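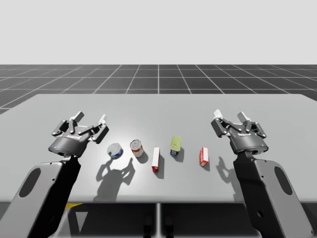

Fullstead Rules

The Fullstead Rules are a set of good-practice rules for testing two-armed robots in simulation before the same work is tried on real machines. They deal almost wholly with tabletop handling: picking up, passing over and putting down small household goods, most often groceries. The rules take their name from the town of Fullstead, where the first draft was agreed in a hotel meeting room with one working socket. The current edition is dated 7 February 2021 and contains 33 rules, two of which concern the naming of files.

The rules have no legal force. They are not a safety standard and say so on the first page, the second page and the back cover. A workplace with real arms in it must still follow whatever machinery law applies there, and a robot that has behaved well in simulation is given no credit for it.

Background

Simulated testing became common among small robot firms for the usual reason, namely that simulated arms cost nothing to break. By the time the first draft was written, several firms were quoting success rates that could not be compared with one another. One counted a grasp as good if the fingers closed on the item. Another wanted the item lifted, and a third wanted it lifted and put down again the right way up, which lowered its figures and made its sales staff unhappy.

The draft grew out of a dispute between two of these firms, Milier and Brisard, over a shared test in which a can was to be handed from one arm to the other. Milier reported that the test had been passed. Brisard, running the same files, reported that the can had gone through the table. Both reports were correct. The two firms had used different time steps, and at the longer one the can was above the table at one moment and beneath it the next, without ever troubling the surface in between.

Minoru Fujimoto, then an engineer at Brisard, wrote up the affair as a four-page note headed "Things we should have agreed first". Most of the note survives in the present text, including its spelling of "gripper" with one p in Rule 6, which has been kept by vote.

Content

The rules are arranged in five parts.

Part A (Rules 1 to 7) covers the layout. The table, the bases of the arms and the starting pose of each gripper must be written down in a single file, using a single set of units. Rule 3, "Metres means metres", was added after a tester loaded a soup can the height of a church. Grippers must start open and clear of every item. Where two arms share a table, the space that both can reach is to be marked in the file, and only one arm may enter it at a time unless the test is a handover.

Part B (Rules 8 to 15) covers the items. Cans and boxes are preferred to softer goods, as their shapes are simple and their behaviour is dull. Each item must be given a believable weight. Rule 11 forbids items with no weight at all, and Rule 12 forbids giving an item the friction of sandpaper so that it cannot be dropped. A tester may set items upright in a tidy row for a first trial, but at least one later trial must have them turned, tipped or crowded together, "as they would be in any kitchen known to the authors".

Part C (Rules 16 to 22) covers running the test. A full trial is 400 attempts, each from a fresh random start, and the number used to set off the randomness has to be published. Choosing the luckiest of several such numbers is described in Rule 19 as "shopping" and is not allowed. Any contact between one arm and the other ends the attempt and is scored as a failure, even if the item ends up where it was wanted.

Part D (Rules 23 to 29) covers reporting. Failures must be sorted by kind: missed, dropped, crushed, knocked over, collided or "other". If "other" is the largest group, the report must be sent back. Still pictures may be used to show the layout but cannot be offered as proof that a grasp worked.

Part E (Rules 30 to 33) covers the move to real machines. Speeds are to be cut on the first day, a person must be within reach of a stop button, and the first real item should be something the laboratory can afford to lose.

Use and reception

A survey carried out in December by the consultancy Younis found 59 groups that claimed to follow the rules. When asked which edition they used, several named one that had not been published. Rule 19 was the least popular, and Rule 12 the most often broken, usually by people who said they had meant to change the value back.

Critics have complained that the rules lean too heavily on groceries. A team that handles wet laundry called them "a fine guide to the robotics of the larder" and asked for a part on cloth. One was drafted, ran to more pages than the rest of the rules together, and was put aside. Others hold that 400 attempts is too few for rare faults such as arm-to-arm contact. The editors accept the point in a footnote and have left the number alone.

The pass mark has also been argued over, chiefly on the grounds that there isn't one. The rules set out how a result is to be measured and reported - they do not say how good it has to be. Milier has twice proposed a fixed mark, and on both occasions the mark proposed was slightly below Milier's own latest score.

See also

Collision checking
Handover (robotics)
Random seed
Time step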